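The trouble with a flat sheet

Aisling Heffernan has been folding bed linen for customers of Wurkolby, a small laundry service, since July. A green sheet, she says, shows every crease, so clear everything off before you start.
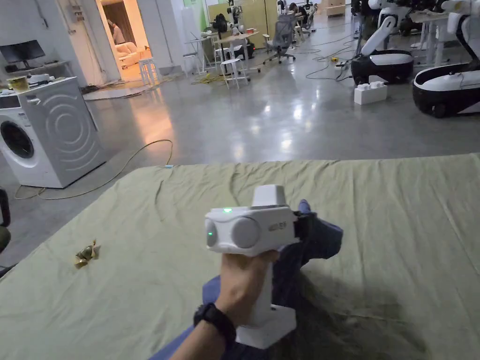

Give it some floor

Large sheets need room. Spread yours right out – a clean floor is fine – and find the centre line before you lift a corner. Old fold marks make a handy guide. 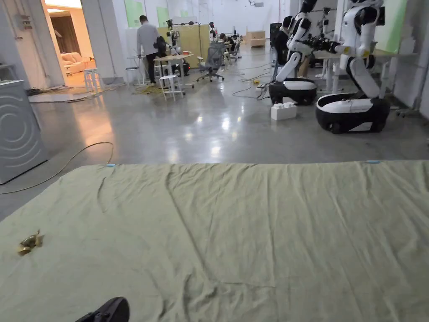 Heffernan smooths from the middle toward the edges, then brings the long sides together. She doesn't iron. Wurkolby charges extra for that, and most customers don't ask.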